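발표자 노트: 기계는 아직 수건을 못 갠다 (2차 수정본)
2월 | 글 벤둘라 크라이치(Vendula Krajčí)
공유 367 · 댓글 9

(시작 전. 물 한 잔. 마이크 확인. 첫 화면은 제목만 띄워 둔다.)

안녕하세요. 저는 매장과 숙박업소의 후방 업무를 개선하는 일을 해 왔습니다. 후방 업무라고 하면 거창하지만 빨래 개고, 선반 채우고, 테이블 닦고, 바닥에 떨어진 것 줍는 일입니다. 오늘 주제도 그겁니다. 기계가 이 일을 할 수 있느냐. 제 대답은 '아직 아니다'이고, 나머지 시간은 왜 그렇게 생각하는지 말씀드리는 데 쓰겠습니다.

(손 들어 보라고 할 것. "로봇이 빨래 개는 영상 보신 분?" 대부분 든다. "그 영상에서 빨래 바구니가 처음부터 끝까지 나온 걸 보신 분?" 잠깐 기다린다.)

제가 싫어하는 건 로봇이 아닙니다. 제가 싫어하는 건 편집입니다. 수건 한 장을 반으로 접는 장면은 많이 봤습니다. 그 앞에서 누가 수건을 펴 놓았는지, 접고 난 다음 누가 치웠는지는 잘 안 나옵니다. 현장에서 시간이 드는 곳은 앞과 뒤입니다. 뭉친 빨래에서 한 장을 골라내고, 모서리를 찾고, 안팎을 가리는 데서 이미 사람도 헤맵니다.

(여기서 야유가 나오면 웃고 넘어간다. 프리니타리 행사 때 나왔음.)

프리니타리 이야기를 잠깐 하겠습니다. 객실 수건 정리를 자동화하겠다는 업체였고, 제가 직접 가서 봤습니다. 수건 4,000장을 처리했다는 숫자가 벽에 크게 붙어 있었습니다. 그런데 그 숫자에 사람이 다시 접은 것까지 들어가느냐고 물었더니 답이 길어졌습니다. 답이 길어지면 저는 보통 수첩을 덮습니다.

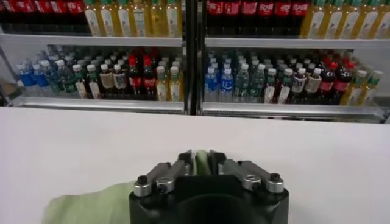
천은 기계에게 고약한 물건입니다. 상자는 들어도 상자고, 컵은 기울여도 컵인데, 천은 집는 순간 모양이 달라집니다. 그래서 '집었다'와 '갰다' 사이가 아주 멉니다. 연두색 천을 보십시오. 손가락 끝 사이에 잡힌 건 작은 주름 하나고, 나머지는 흰 테이블 위에 그대로 늘어져 퍼져 있습니다. 이 상태에서 모서리가 어디 있는지 말씀해 보시겠습니까? 저는 자신이 없습니다. 뒤쪽 선반의 음료수들은 사정이 다릅니다. 병은 줄을 맞춰 서 있고 라벨 색으로 구분도 됩니다. 기계에게 일을 하나 맡기라면 저는 병 쪽부터 맡기겠습니다. 다만 그것도 쉽다고는 안 했습니다.

(화면을 바로 넘기지 말 것. 질문이 나오면 여기서 받는다.)

선반 진열 얘기로 넘어갑니다. 팔레몬이라는 매장 운영사에서 음료 보충을 시험한 적이 있습니다. 한 번에 한 병씩, 빈자리에 꽂아 넣는 작업입니다. 보고서에는 시도 횟수가 808회로 적혀 있었고 성공률은 꽤 보기 좋았습니다. 저는 성공률보다 부록을 먼저 읽는 사람이라 부록을 봤습니다. 앞줄 병이 넘어지면 시험을 멈추고 사람이 세운 뒤 다시 시작했고, 그 건은 '중단'으로 분류해서 실패에 넣지 않았더군요. 매장에서는 그걸 중단이라고 부르지 않습니다. 바닥에 콜라 쏟아졌다고 부릅니다.

(크리스티나 샤르바트가 객석에 있으면 이 대목에서 반론할 것임. 기회를 줄 것. 크리스티나는 분류 방식이 처음부터 공개돼 있었다고 하고, 그건 맞는 말이다. 인정할 것.)

반대쪽 근거도 공정하게 말씀드리겠습니다. 이레시 창고에서는 같은 크기의 상자를 정해진 높이의 선반에 올리는 일을 기계가 합니다. 잘합니다. 밤새 합니다. 그런데 그 창고에 가 보면 바닥 표시부터 상자 규격, 조명까지 전부 기계에 맞춰 놓았습니다. 저는 그걸 흠잡으려는 게 아닙니다. 식기세척기도 그릇을 거기 맞춰 넣어야 돌아가니까요. 다만 '우리 가게에도 들여놓자'고 하실 분은 가게를 얼마나 고쳐야 하는지부터 견적에 넣으셔야 합니다. 팔 한 대 값만 적힌 견적서는 반쪽짜리입니다.

(시간 확인. 늦었으면 다음 단락은 건너뛴다.)

집은 더 어렵습니다. 창고는 어제와 오늘이 비슷한데 집은 그렇지 않습니다. 의자가 나와 있고, 양말은 한 짝이고, 행주가 젖어 있을 때도 말라 있을 때도 있습니다. 젖은 행주와 마른 행주는 손에 잡히는 느낌부터 다르지요. 클루사리 사람들은 가정용 시연을 할 때 준비된 물건만 썼습니다. 제가 가방에서 목도리를 꺼내 올려놓아도 되느냐고 했더니 그날은 안 된다고 했습니다. 다음에 초대하겠다고 했는데 아직 연락은 없습니다.

그럼 구매 담당자는 무엇을 물어야 하나. 제가 쓰는 질문을 그대로 드립니다.

- 시작 상태를 누가 만들었습니까?
- 편집하지 않은 한 시간짜리 영상이 있습니까?
- 실패했을 때 사람이 몇 분 만에 와야 합니까? 밤에는요?
- 우리 물건으로 해 봐도 됩니까? 오늘 해 봐도 됩니까?
- 원격으로 조종하는 사람이 있습니까? 있다면 그 사람 인건비는 어느 칸에 있습니까?

(마지막 질문에서 천천히. 원격 조종 자체를 비난하는 것처럼 들리지 않게. 지난번에 오해가 있었다.)

업체 쪽에서 오신 분들께도 한 말씀 드리자면, 저를 설득하는 건 어렵지 않습니다. 빨래 바구니를 쏟아 놓고 자리를 비우시면 됩니다. 한 시간 뒤에 저랑 같이 들어가서 보시죠. 절반만 개어져 있어도 저는 그 결과를 제 글에 그대로 쓰겠습니다. 속도가 사람보다 느려도 상관없습니다. 밤에 돌리면 되니까요. 혼자 두어도 되느냐, 저한테는 그게 기준입니다.

(예상 질문: "몇 년 뒤면 됩니까?" 연도를 말하지 말 것. 예전에 말했다가 두고두고 인용당했음. 어떤 일이냐고 되묻고, 병 진열과 수건 개기를 따로 답한다.)

(예상 질문: "그럼 지금은 사지 말라는 겁니까?" 규격이 일정하고 멈춰도 손님이 안 보는 곳이면 시험해 볼 만하다고 답한다. 계약은 최대 9개월까지만. 해지 조항을 꼭 읽으라고 할 것.)

질문 받겠습니다. 뒷줄부터요.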